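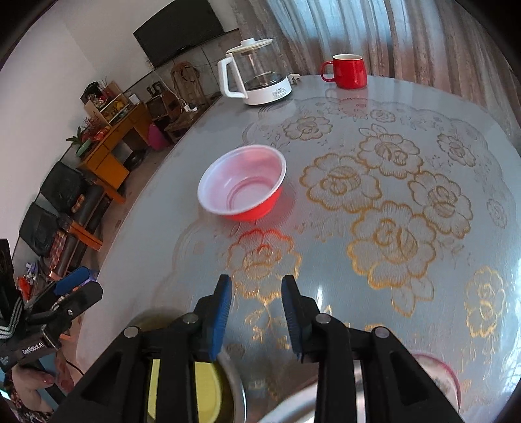

Slide 1: the good tablecloth, with the plastic on

OK so hi everybody, I'm Zoila! Quick show of hands, who grew up with plastic over the nice cloth? (wait for it, let them laugh)

My talk is on hand-me-down linens and how we wreck them. I bought 50 old napkins at the Larkeck flea market in March and ruined two the first night, hot water plus bleach, ugh. Tell the gravy story here if there's time.

Next slide, stains. Start with cold water and go slow!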